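The Year I Stopped Throwing Out the Instructions

Filed under: Home, Complaints
14 comments | 71 shares

My mother kept every instruction manual she was ever handed. There was a drawer for them, then two drawers, then a cardboard box in the hall closet that nobody was allowed to move. When we cleared out her house I found the booklet for a hair dryer that had died before I learned to drive. It had a coffee ring on the cover and one sentence underlined in pencil: "Do not use while asleep."

I took the opposite road. For most of my adult life I've treated manuals as packing material. I open the box, I remove the object, and the little book goes into the recycling with the foam corners and the bag that says it is not a toy. I believed I was a person who could figure things out. I have a degree. I once assembled a crib in the dark.

The dishwasher ended that. It's a Dekura, it came with the house, and for almost three years it left a gray film on every glass we own. I bought pods. I bought different pods. I bought a bottle of blue liquid with a picture of a mountain on it. I told dinner guests the water here was hard, in the voice people use for weather, and they all nodded and told me about their water.

Then in September I was on the floor looking for a lid and noticed a small round cap inside the machine that I had always taken for decoration. I looked up the manual online. Page nine. It was the salt compartment. You're supposed to put salt in it. There's a dial next to it with numbers, and the dial had been set to zero by whoever lived here before us, who presumably also told people about the water.

The glasses were clear by the weekend. I was furious.

So I went back through the house, one appliance at a time, with a cup of tea and a bad attitude. The oven has a proofing setting. I've been putting bread dough on top of the cable box for years. The vacuum has a second filter, which I will not describe. My alarm clock, a Baseck with a face like a disappointed owl, can be told to stay quiet two mornings out of seven, and I've been switching it off by hand every Friday night of my life and forgetting every other one.

What struck me, once I'd read a few of these things in a row, is that somebody sat down and wrote them. I'd never pictured a person. I suppose I thought manuals grew on the boxes, like mold.

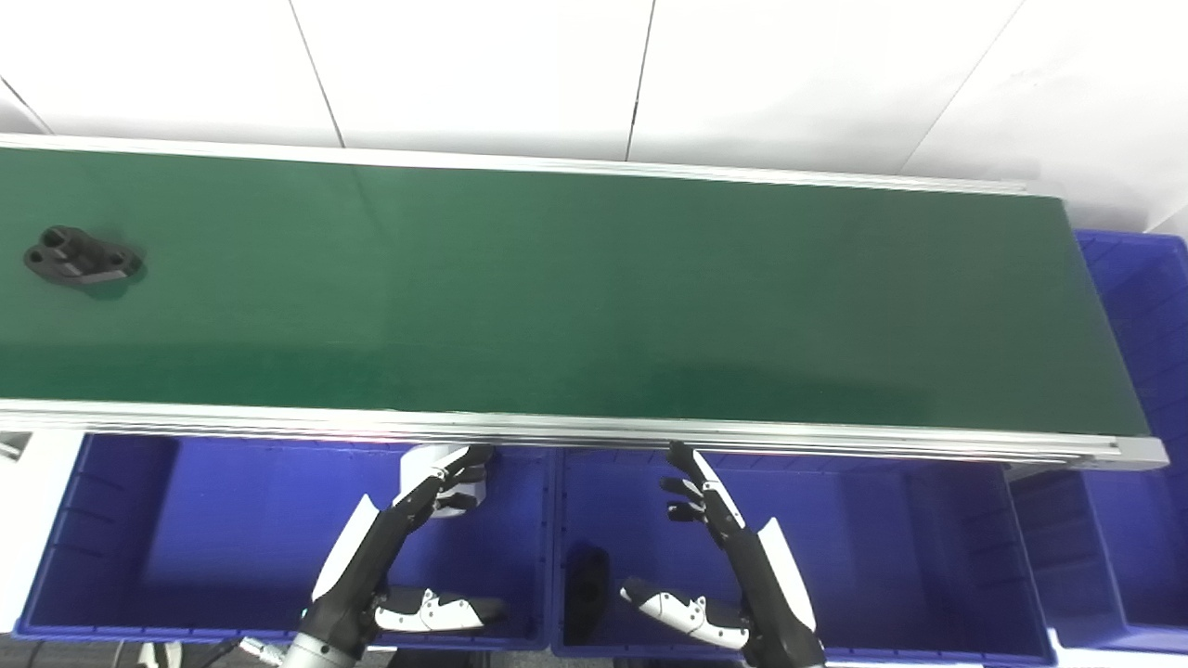 Lamduan Kamolrat
Writer, reluctant homeowner, editor of this blog

I do know one such person, as it happens. Kamonchanok Srisuk and I shared an apartment after college, and she went on to write manuals for a living, first for bread machines and then for a company called Dratard that makes garden equipment. I had known this for ages and never asked her a single thing about it. I called her up and confessed about the salt. There was a long pause, and then she said, "Did you read the part about the spray arms?"

I had not read the part about the spray arms.

She told me the job is mostly arguing. The engineers want every feature listed in the order they built it. The lawyers want the first four pages. Marketing wants the word "enjoy." What's left over goes to the person at home with a leaf blower in pieces on the patio, and that person, she said, will open the book exactly once, angry, looking for one picture. She writes for the angry visit. She puts the thing that goes wrong most often as close to the middle staple as she can get it, where the booklet falls open by itself.

I've thought about that staple a lot. I had been walking around assuming these books were written against me, and there was Kamonchanok, fighting over page placement so that some stranger in a bad mood could get back to his leaves.

She has opinions about the competition, too. She thinks wordless manuals, the kind with the round cartoon man, are cowardly. She thinks translated ones get mocked too much and that the mocking is done by people who couldn't order soup in a second language. She admires an old sewing machine book she found at a yard sale, put out by an outfit called Jacobs, 100 pages long, that opens by telling you to wash your hands and sit up straight. She read some of it to me over the phone. It was bossy and clear and I would have followed it into a burning building.

I asked what the longest thing she ever wrote was. It was a service guide for a riding mower, 300 pages, and as far as she knows it has been read from start to finish by her and by one retired man who mailed in a list of corrections. He was right about most of them. They put his changes in the next printing and sent him a hat.

Since then I've tried to be better. I have a folder now. It's an ordinary blue folder and it lives on top of the fridge, and my husband has been told about it twice. When something new comes in, I sit down and read the whole book before I plug the thing in, warnings and all. This takes longer than you'd hope. The new thermostat took an entire evening, and I learned that it must not be installed on a boat.

There are limits. I tried to read the manual for my phone, which turns out to be a website with no bottom. I tried the car. The car's book is thicker than the one my grandmother kept by her bed and has less forgiveness in it. I got as far as the child locks and fell asleep on the couch with the seat belt chapter on my chest.

And I still haven't cleaned the spray arms. I've read how. You turn them to the left and lift, and then you hold them under the tap and poke at the little holes with a toothpick. I know all this now. It has been sitting in my head for weeks, page and paragraph, and every night I load the dishwasher and look at them and close the door.

My mother's box is in my hall closet, by the way. I was going to go through it and keep only the ones for things that still exist. I got as far as the hair dryer.

2,180 views | 14 comments | Share this post

Older: In Defense of the Bad Umbrella

Contact | About | Copyright Lamduan Kamolrat, all rights reserved | Back to top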